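ベッドの上でズボンを畳むと折り目がずれる

質問者:Raelene Whitcombe
カテゴリ:家事・収納 > 衣類の手入れ

洗濯後のズボンをベッドの上で畳んでいます。部屋に作業台になる大きな平面がなく、床に膝をつくと腰に負担がかかるため、ベッド以外の選択肢があまりありません。

困っているのは、左右の脚を重ねて縦に二つ折りにした段階では縫い目が合っているのに、裾を腰側へ折り返すと下側の脚だけがずれることです。引き出しに立てて入れるころには幅が不揃いになり、膝の裏側に斜めのしわが残ります。綿のシーツの上で畳んでいた時期はここまでひどくありませんでした。毛足のある毛布に替えてから目立つようになったと思います。

条件は次のとおりです。

・畳むのは黒の薄手のズボンが中心。センタープレスは入っていない
・引き出しの内寸の都合で、縦二つ折りのあと三つ折りにしたい
・アイロン台は持っていない
・毛布を毎回はがすのは避けたい
・黒い生地に毛布の繊維が付くのも気になる

毛布の上のまま精度を上げる方法はありますか。下に何か敷くべきなら、材質と大きさの目安も知りたいです。

回答者:Gervásio Rocha

毛布の上では、生地が滑るというより毛足に引っかかります。上側の脚は自由に動き、下側の脚は毛に保持されるので、折り返すときに上下で移動量に差が出ます。これがずれの原因です。加えてマットレスが沈むため、手で押さえた箇所だけ低くなり、生地がそこへ引き込まれます。斜めのしわはこちらの影響でしょう。

うちでも起毛した毛布の上で黒い服を扱うので、条件は近いはずです。
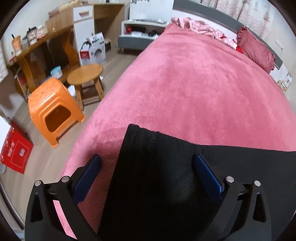

Domville、8月

ピンクの毛布は毛足が短いものの、撫でた向きによって濃淡の斑が出ます。この斑は毛の寝ている向きの違いなので、作業前に手のひらで一方向に揃えておくと抵抗の偏りが減ります。揃える方向は、裾から腰へ向かう方向です。裾を折り返す動きと同じ向きになり、引っかかりが最小になります。

手順を書きます。

1. 毛布を手のひらで一方向に撫で、毛を寝かせる。
2. ズボンをベッドの縁と平行に置く。縁のすぐ近くは毛布が床側へ曲がって落ちているので避け、平らな部分を使う。
3. 縦に二つ折りにする。基準にするのは生地の端ではなく脇の縫い目。左右の縫い目を裾、膝、腰の順に重ねる。
4. 股の部分の三角形に出た余りを内側へ折り込み、輪郭を長方形に近づける。これを省くと最後の幅が揃わない。
5. 裾と膝の位置を両手で持ち、一度持ち上げて毛布から離す。下側の脚にかかっていた保持がここで解放される。
6. 空中で折り、腰側の生地の上に下ろす。毛布の上を引きずらない。
7. 残りを同じ要領で折って三つ折りにする。

要点は5と6です。平面上で滑らせて折る方法は、机や板の上でのみ有効です。起毛面では持ち上げて置く動作に変えてください。

押さえ方にも注意が必要です。指先で一点を強く押すと沈み込みが局所的になります。手のひら全体か前腕で面として押さえると、沈む量が均等になります。

黒い生地の縫い目は見つけにくいので、照明は横から当てるのが有効です。真上の照明だけだと縫い目の段差に影が出ません。化繊混の生地では、てかりのある部分を手がかりにすると向きを間違えます。必ず縫い目を指で触って確認してください。

繊維の付着については、裏返して畳むのが最も簡単です。着る前に表へ返す手間は増えますが、表面に付く量は減ります。

回答者:Kevin Conneely

机で畳む。以上です。ベッドは畳む場所ではないと思います。机がなければハンガーに掛ければ畳まなくて済みます。

回答者:Cremilda Nogueira

敷板を使う方法を補足します。Gervásioさんの手順は正しいと思いますが、枚数が多いと持ち上げる動作が面倒になります。

材質は表面が平滑で、たわみの少ないものが適しています。候補は次の順です。

・薄い合板(角を紙やすりで落とすこと。毛布の毛が引っかかる)
・プラスチック段ボール
・厚手のボール紙

私が使っているのはプラスチック段ボールで、長さは119cmです。手持ちのズボンを縦二つ折りにした状態で全長が載ります。長さが足りない板では、はみ出した裾が毛布側に残って同じずれが起きるため、板の長さは股下ではなく総丈で決めてください。幅は二つ折りにした腰回りより手のひら一枚分広ければ足ります。

プラスチック段ボールには目の方向があります。筋が長手方向に通るように切り出してください。短手方向に通すと、マットレスの沈みに合わせて板の中央が折れます。使わないときはベッドとの隙間か家具の裏に立てておけます。

欠点は静電気です。乾燥した時期は薄手の化繊が板に貼り付きます。その場合は綿の手ぬぐいを一枚、板に巻いて端をクリップで留めます。綿の布であれば摩擦は適度に残り、毛布ほどは引っかかりません。繊維の付着も防げます。

三つ折りの位置は、毎回目分量で決めるとばらつきます。引き出しの内側の高さより少し短く切った厚紙を定規代わりにし、折り幅をこれに合わせると揃います。立てて収納する場合は、輪になった側を上に向けてください。

質問者:Raelene Whitcombe

ありがとうございます。木曜に両方試しました。

持ち上げて折る方法だけで、下側の脚のずれはほぼなくなりました。股の三角形を折り込んでいなかったのが幅の不揃いの原因だったようです。毛の向きを揃える効果は、自分の毛布では差が分かりませんでした。

板は手元にあったボール紙で代用しましたが、長さが足りず裾がはみ出しました。総丈を測ってからプラスチック段ボールを買います。裏返しで畳む件は、朝に表へ返すのが面倒なので見送ります。

回答者:Cremilda Nogueira

ボール紙が残っているなら、2枚を突き合わせて裏からテープで留めれば長さは出せます。継ぎ目は膝の位置を避けてください。表側にテープを貼ると、端の粘着部分に生地が付きます。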